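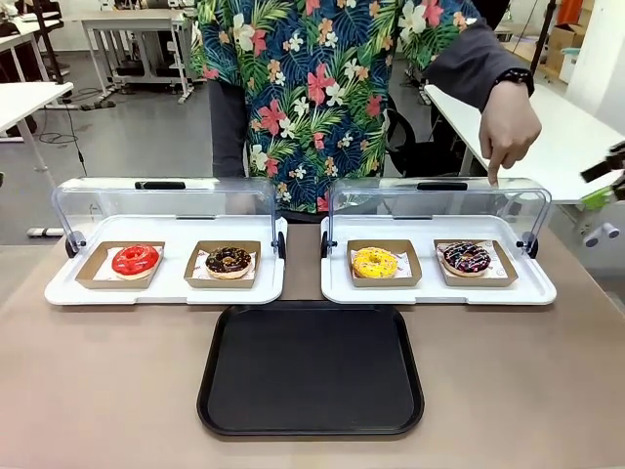
Four doughnuts, two display trays and the black serving tray they are meant to end up on.

A robot that serves doughnuts is on offer, and I have been asked whether a café should want one. The service is called Girik, the firm behind it is Brukitz, and the monthly fee is pitched, according to the leaflet, at "the busy independent". I ran a busy independent for six years. I was never once so busy that I could not pick up a doughnut.

Still, I went in a generous mood. I like machines. My coffee grinder has been with me longer than most of my staff managed, and it has never rung in sick after a festival. If somebody wants to sell me a pair of hands that will turn up at half past five in September, when it is dark and the students have gone back to college, I will hear them out.

The pitch is simple enough. You lay out your cakes under clear covers, a customer asks for the red one, and the arm puts the red one on a tray. You pay by the month, and the price includes the visits needed to teach it your stock. Change your stock and you have another visit coming, of which the basic plan allows 3 a year. Anyone who has worked in cakes will see the trouble. I changed my counter according to what the wholesaler had, what the oven had ruined and what my mother thought looked nice.
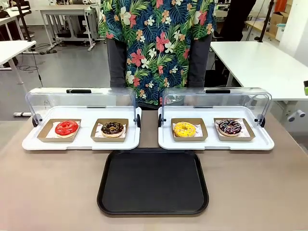 Both covers rolled back, and the choice runs from red glaze to chocolate with sprinkles.

Morfudd Rees, who looks after customers for Brukitz, was patient with me about this. She said the doughnuts sit in paper boats because the arm can then hold the boat and leave the icing alone. I thought that was sensible, and I wish someone had told a few of the teenagers I employed. She also said the service is at its best with 23 items or fewer, kept in the same places. I asked what happens if the yellow one sells out and a custard slice goes in its spot. She said that would be a conversation.

The rival offer, from Charbonneau, gets round all this by selling you a glass cabinet with a lift in it, which I would call a vending machine if I were not afraid of their solicitors. Clolitz does something in between and wants 17 pages of forms filled in before it will name a price. Next to those two, Girik has the great merit of working at a counter a person could also work at. If it sulks, you step in. I would put that on the leaflet, in large letters, above the bit about the busy independent.

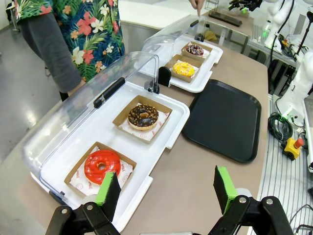 My real quarrel is with the idea of what serving is. Reaching the doughnut is the small end of the job, and the Girik people have plainly put a lot of thought into the small end. The two fingers of the gripper have bright green pads on their inner faces, set facing each other like a careful pair of sugar tongs, and I have no complaint about tongs. But a customer at a counter hardly ever says "the red one". She says "what's that one like?", and then "is it very sweet?", and then "my sister can't have nuts", while looking hard at the chocolate one with the golden crumbs on top. At that point you need somebody who knows whether the crumbs are nut or biscuit and will stake the sister on it. After that comes the doughnut, which takes no time at all.

So would I sign up? For a hospital foyer at night, or a station kiosk with the same short list all year, I can see it. The choice there is between an arm and a shutter, and I would take the arm. For a café of the kind I had, I would want the training visits made unlimited, or better still a way of teaching the thing myself on a slow afternoon with a cup of tea. Morfudd tells me this is being looked at – I have heard the same from every supplier I ever had, including the one who did the awning.

Until then my advice to the busy independent is to take the free trial, keep the paper boats, and ask for the price of the stock visits in writing before anybody bolts anything down.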